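April 13, 2025
Notebook, small goods and gift sets. B. Ridgeway

Carrying on from the list I left on the last page. The job is to get the loose small things sorted into sets that can go out as one parcel each, and to stop using three boxes where one will do. I am working on the bed again because the bench still has the Hartono order on it and I don't want the two mixed up.

Pulled the leather bits and the pompoms first. The pompoms shed if they rub on anything rough, so they want to stay with soft things. The card holder is the only piece in this set with a snap on it, and I want it kept from pressing on yarn. On the July parcels we had two crochet pieces come back with a loop pulled out, both packed hard up against a metal fastener. 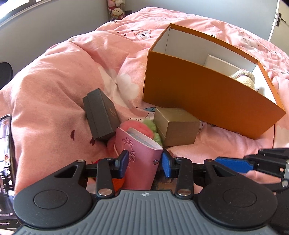 Pink card holder (embossed, silver snap), pink and light green pompoms behind it, gray hinged gift box beyond.

Weights, kitchen scale, tared each time:
Card holder with inner sleeve, no cards: 17 g
All small pieces for the set, no outer box: 185 g
Same with the large box: almost 560 g

So the outer box is by far the heaviest part of the set. Eltico have a thinner board in the same size, but the sample they sent went soft at the corners after a night in the porch. Staying with what we have until I see another sample. Left a message with Pollunbridge asking if they still do a lighter one with a separate lid. No answer yet.

Order of packing, as tried:
1. Folded cloth flat on the floor of the box, to one side.
2. Doll beside it, face up, nothing on top.
3. Small plush and crochet pieces against the doll.
4. Card holder on the cloth, snap side down.
5. Pompoms last, in whatever gap is left.

Tried steps 4 and 5 the other way round as well. The pompoms take up the room and then the card holder ends up on the doll. Don't do it that way.

Tissue: one sheet under, one over. I tried two over and the lid sat proud. The Zokine tissue creases worse than the old stuff but doesn't leave color on white, so it stays for anything with a pale trim. There is a part roll of the old tissue in the hall cupboard. Please use that up on the leather only.

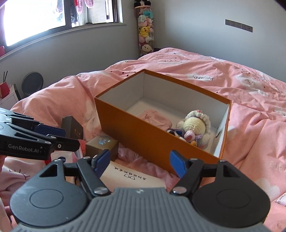 Box size is the thing I keep going back and forth on. I had written this one off as too big for a single set, and for the small pieces alone it is. The doll changes that. With its ruffled white trim it needs to lie flat without being bent, and the orange box gives it room beside the folded pink cloth, with the little pink plush and the orange-yellow piece tucked up against its lower part. In a smaller box the ruffle would have to fold over on one side, and it takes a long time with steam to get a fold out of that edge. So large box for any set with a doll in it, next size down for everything else. I have marked the order sheet that way.

The inside of these boxes is pale and picks up every fingerprint. Wash hands after handling the leather. A dry eraser lifts most marks, a damp cloth makes them worse.

Stock on the shelf after the last count was 191 flat boxes, all sizes together. I have not split them by size and the sheet needs that before anybody reorders.

To do:
Split the box count by size.
Chase Pollunbridge about the lid.
Cut card dividers for the snap pieces, try 2 mm first.
Move the Hartono order off the bench.
Reweigh the full set with dividers in and write it next to the figures on this page.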